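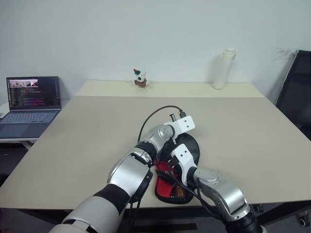 How many demos before training a two-arm policy?

Halima Mushi
I'm recording a two-arm task with a black and red case and loving it! I have 15 clean episodes so far. Is it worth training yet, or do I keep going?

Ekua Asante
Keep going! We got nowhere at 15 and it came alive at 500. Shift the case a little between episodes - turn it, slide it, start it nearer one arm. Keep your fumbles too if you recover from them, those helped us loads.

Bent Bech
700 here. Depends on the task.

Kheri Kombo
Train a quick one now anyway, it'll catch bad timestamps early.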